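Kapitel 5
Das Haus und sein Publikum: Ökonomie kleiner Konzertsäle

Kleine Konzertsäle leben vom Getränk. Wer dieses Kapitel in der Hoffnung aufgeschlagen hat, Musik werde hier als Einnahmequelle behandelt, muss sich bis zum Abschnitt 5.2 gedulden und wird auch dort nicht recht glücklich werden.

Unser Fallbeispiel ist der Pillport, ein Klub mit niedriger Decke und hohem Selbstbewusstsein im Hafenviertel von Juvlow. An einem gewöhnlichen Freitag im August zahlten dort 81 Gäste Eintritt. Die Band Ruvell bekam die Tür abzüglich der Technik, der Klub behielt den Tresen. Beide Seiten hielten den Vertrag für ungünstig, was in der Branche als Zeichen einer fairen Verhandlung gilt.

Die Abrechnung eines solchen Abends ist rasch erlernt. Schwieriger sind die Kosten, die auf keinem Zettel stehen: der Nachbar mit dem Schallpegelmesser, die Zugabe nach der Sperrstunde, das Bier für den Freundeskreis der Vorgruppe, der erstaunlicherweise immer größer ist als ihr Publikum. In Lehrbüchern heißen solche Posten »Gemeinkosten«. Im Pillport heißen sie »Gästeliste«, und sie umfasste an jenem Abend 40 Namen.
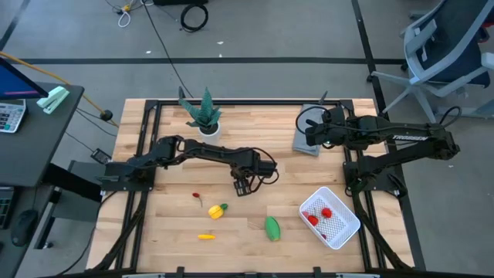 Abb. 5.1: Arbeitstisch mit zwei Roboterarmen, grauem Tuch und Topfpflanze.

Wir unterscheiden im Folgenden 2 Finanzierungsmodelle. Beim Mietmodell zahlt der Veranstalter eine feste Summe und trägt das Risiko eines leeren Saals allein. Beim Beteiligungsmodell teilen sich Haus und Künstler die Einnahmen, gelegentlich auch die Enttäuschung. Der Pillport wechselte mehrfach zwischen beiden, je nachdem, welches zuletzt Verluste gebracht hatte.

Die Konkurrenz verfuhr anders. Das Tahiri, drei Straßen weiter, verkaufte Sitzplätze, servierte Suppe und nannte das Ganze einen Kulturabend. Der Umsatz pro Kopf stieg, das Durchschnittsalter ebenfalls. Für die Programmplanung folgt daraus eine Frage, die wir in Abschnitt 5.3 wieder aufnehmen: Wie viel Bestuhlung verträgt ein Schlagzeug?

5.1 Grundbegriffe

Als Kapazität bezeichnen wir die behördlich genehmigte Höchstzahl der Besucher. Sie ist von der Auslastung zu trennen, also dem Anteil der belegten Plätze, und von der gefühlten Auslastung, die der Veranstalter am nächsten Morgen der Lokalzeitung mitteilt. Im Rechenteil verwenden wir ausschließlich die beiden ersten Größen.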